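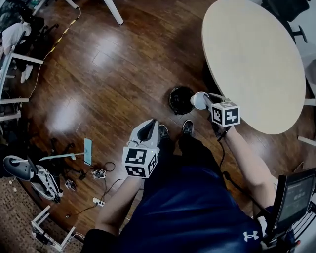
The Big Table and the Small Bin
Clearing up a shared office at the end of the day

Most shared offices have one table that belongs to everyone, and it's usually the one that needs clearing. Desks have owners. A big table gets the lunch boxes, the parcels, the drawings someone meant to take home, and the cups.

At Larkden, where 3 small firms share one floor, the table was the first thing the tenants agreed on. They wanted it round-edged so people could squeeze in an extra chair, and pale so that spills would show. The second thing they agreed on was a cleanup of 15 minutes before the lights go off.

The order is always the same. Cups go first, then paper, then the wipe-down. Disposable cups get tipped out in the sink before they go in the trash, because a liner with coffee in the bottom will leak on the way to the dumpster. The bin comes to the table during cleanup and goes back to the wall afterward.
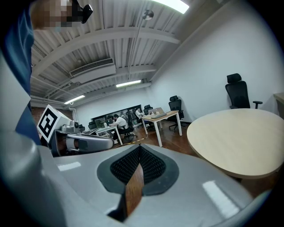 Chairs take longer than people expect. Mesh office chairs on casters drift all day, and by late afternoon they can be anywhere. Larkden's rule is that a chair goes back to the desk it came from, with the seat pushed under if the armrests allow it. Anyone still working is left alone, and their corner gets done in the morning.

Desks are the owner's business. A laptop can stay out overnight, but food can't. Purken, the supplier that fitted out the floor, suggested drawer units for every desk. The tenants bought five and put the rest of the money into a better vacuum, a Tedesco upright that handles the gaps between the floorboards.

The whole fit-out budget for cleaning gear was $2,000, and a good part of that went on liners and refills. Ganon liners are bought by the case. They are thin, so two go in the bin at once, and the full one lifts out with a clean one already in place.

Floors come last.

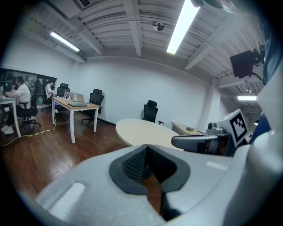
White walls and a dark baseboard in the main room, with fluorescent tubes overhead.

Dust collects along the baseboard, so the vacuum starts there and works in toward the table. The next full clean, with the chairs moved out, is set for February.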